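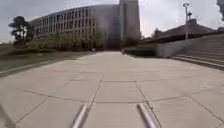 Teleoperated route teaching

Teleoperated route teaching is a way of showing a mobile robot how to get from one place to another by driving it there yourself, usually with a handheld controller, while the machine keeps a record of what its camera saw and what commands it was given along the way. It belongs to the larger family of methods known as learning from demonstration, or imitation learning, and it is a close cousin of the older practice of taking a robot arm by the wrist and leading it through a motion. The difference is mostly one of scale, for the thing being taught is a walk or a drive across a real piece of ground, with all the curbs, steps, lawns and weather that come along with it.

Background

The earliest forms of teaching by showing were used with factory arms, where a worker would move the arm to a position, press a button to store it, move it again, and so on until the whole job had been spelled out. Playback was simply a matter of visiting the stored positions in order. This works wonderfully well when nothing around the machine ever changes, and rather poorly when anything does. A robot out of doors can't count on finding itself in quite the same spot twice, so a stored list of wheel turns will carry it a little farther off course with every yard. Later methods therefore paired each command with the camera view at that moment, so that the robot could learn what a good driver does when the world looks a certain way.

How a route is taught

The person giving the demonstration is generally called the operator or the demonstrator. Before setting out, the operator chooses a starting point and a goal, checks that the camera and the command log share the same clock, and lets the recording run for a moment while the robot is standing still. The drive itself is best done at an easy, even pace. Beginners are inclined to steer in short, nervous jabs, and a robot trained on jabs will cheerfully learn to jab, so most guides suggest long, gentle corrections and a little patience at the corners.

Two drives over the same ground are seldom identical, and this is generally thought to be a good thing. One may keep to the middle of the pavement, the next may start closer to the edge and come back toward the center. These recoveries, as they are called, are among the most valuable parts of any collection, for they show the robot what to do once it has already gone a bit wrong. A set made up only of perfect drives leaves it with no idea how to get home again after a small mistake.

Open ground and visual landmarks

Large paved squares look like the easiest places in the world to drive, and in the sense of bumping into things they are. For a robot steering by sight, though, they can be surprisingly puzzling.
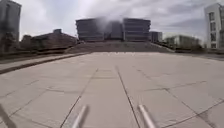
Joints between paving slabs run in long straight lines, and a learned model may fasten onto them as though they were lane markings, following one faithfully even when the goal lies off to the side. Distant buildings make steadier guides, but they change very little in appearance as the robot moves forward, and so they say a good deal about direction and not much about distance. Low curbs and the foot of a stairway are helpful in both respects. Gray skies are often welcome, too, as they keep hard shadows off the ground, although a set gathered entirely under cloud may serve badly on a bright day.

Parts of the robot that reach into its own camera's view are a further matter of some debate. Since they move with the camera, they carry little information about the route, and some teams mask them out before training. Others leave them alone, on the theory that the model will learn to pay them no mind.

The Hodeton drives

A modest but well-liked collection is the one known as the Hodeton drives, begun in July by the Sullthorpe workshop and released on 9/19/19. It holds 200 demonstrations on outdoor walkways, the longest of them covering 425 meters, and each is stored with its steering commands and a short written note from the operator. The recordings were made with Demik, a remote-control program that sends the robot's view to a handheld screen. The notes have proved to be a favorite with readers, as they mention such homely things as a sticky thumb lever or a turn begun too late.

A companion tool, Kanaujia, lets an operator trim a drive, mark the recoveries and set aside any stretch that shouldn't be copied.

Limitations

The robot can only be as good as the driving it was shown, and gathering enough of that driving takes a great many patient hours. Delay between the controller and the machine is another common trouble, because the recorded command may answer a view that has already slipped past. Routes taught in one place may also carry over poorly to another, even where the paving and buildings seem much alike to a human eye.

See also

Imitation learning
Kinesthetic teaching
Visual navigation
Shared control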